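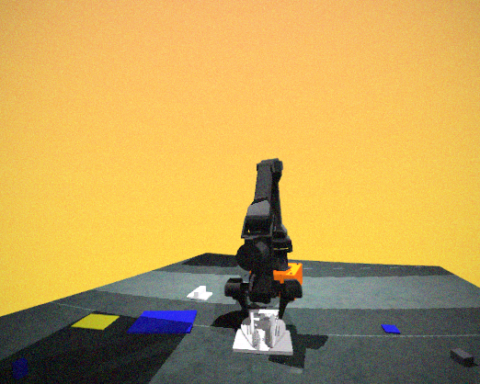

How wide can I go before the tyres start rubbing? On most of the older coupes we see, a set of Vusent bolt-on arches gives you room for a wheel 2 inches wider at the back, and a bit less up front once you've got some steering lock on.

I've been running these arches on my own car since last September and I still turn round to look at it in the car park. They come as a set of four in plain black, with all the bolts and a rubber trim strip (the Proken one, it presses on and stays put). You will have to cut metal, so have a good think before you order! I took 3 evenings over mine and most of that was measuring, then measuring again, then a cup of tea.

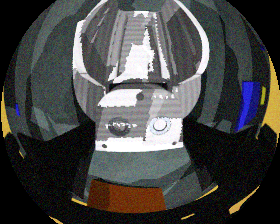 Paint is the bit I get the most emails about. You can leave them as they come, but if you want them matched to the body, go over them with 2000 grit before the last coat of lacquer and don't rush it. Colour is up to you of course - white and a couple of greys with big black pieces coming in low on either side, like the picture just there, would look brilliant on a wide car, and I'm half tempted myself. Caron primer sticks well, Orine is fine too but it wants a warm garage.

Price is £130 the set, postage on top. Fronts and rears are sold together only, sorry, I tried splitting them and ended up with a shed full of fronts. Drop me a line with your wheel size and offset before you buy and I'll tell you if they'll fit.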